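Section 4: Setting Up Your First Book Discussion in Presside

By now your reading group has a name and a member list, so you get to do the fun part – putting a real novel in front of people and watching them argue over it! The steps below use The Salt Ledger, a debut novel by Jovita Solís, which comes with every new Presside account. It runs 487 pages in 35 chapters, and it's a wonderful book to practice on (the narrator changes her mind about nearly everything).

Before you start: sign in as the group host. Members with a Reader account can see the schedule but can't change it.

1. From the Shelf page, choose Add a Title, then type the title or the author's last name. Accents are optional, so "Solis" will find Solís.

2. Pick your edition. Page numbers differ between the hardcover and the paperback, and your notes will follow whichever one you pick here.

3. Choose Split into Sessions. Presside suggests four, but drag the dividers wherever you like. Our favorite first break in The Salt Ledger is page 191, right after the letter from Veracruz, when everybody has a theory and most of them are wrong.

4. Set a meeting day and time for each session. If your group meets every Wednesday, turn on Repeat and you only have to do this once.

5. Press Publish Schedule. Members get an email with the dates and the pages to read.

Note: You can move a session after publishing. Members will see the new date marked in bold on their own Shelf page.

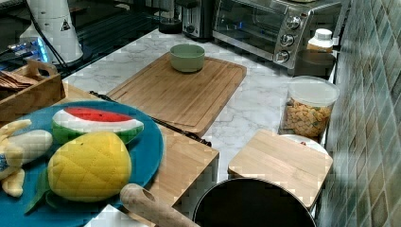 Adding discussion questions

6. Open a session and choose Questions. You can write your own, or borrow from the shared list, where hosts like Na-rae Jang and Tiburcio Alvarado have posted some terrific ones. Tiburcio's set on unreliable narrators has been copied into 105 groups, and it works for memoirs too.

7. Mark any question that gives away the plot as Hold Back. It stays hidden until the member checks off the last page of that session.

8. Drag the questions into order. Try opening with something small and concrete, like a single line of dialogue, and save the big ones about history or forgiveness for the second half hour.

Caution: Deleting a session also deletes every comment members have left in it, and those can't be brought back. If you just want it out of sight, choose Archive.

Caution: Hold Back doesn't cover the comment box. Remind fast readers to use the Spoiler button – it's the small folded page next to Send.

9. Choose Preview as Member and read through the whole thing once the way your group will see it. Typos in character names love to hide here.

Once the preview looks right, go on to Section 5, Inviting an Author to Your Meeting.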